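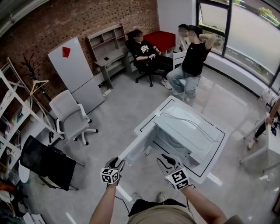

Mounir Fawzy blames the gloves. Everyone else at Lusunex blames the software, which has the advantage of not being in the room.

The fault appeared in May, when the company's laundry robot, Ostis, began missing washing machines. It would approach nicely, bend its fingers with real conviction, and close them on air a good inch short of the corner. Then it reported success. The log shows 754 such triumphs before a person looked up.

Ostis learned from recordings of people wearing black gloves with a white marker cube on the back of each hand. One cube had been mounted a little crooked after a battery change, and 1495 recordings went into training that way. The robot copied the error faithfully.

On its last run before the shutdown it missed the machine, found the hose and pulled. The washer went over, stopping short of an engineer's foot. The emergency stop worked, once someone had moved the coat hanging over it.

Lusunex has thrown out the bad recordings and now checks the cubes every morning. Fawzy wants them glued. The stop button has a hook beside it, for coats.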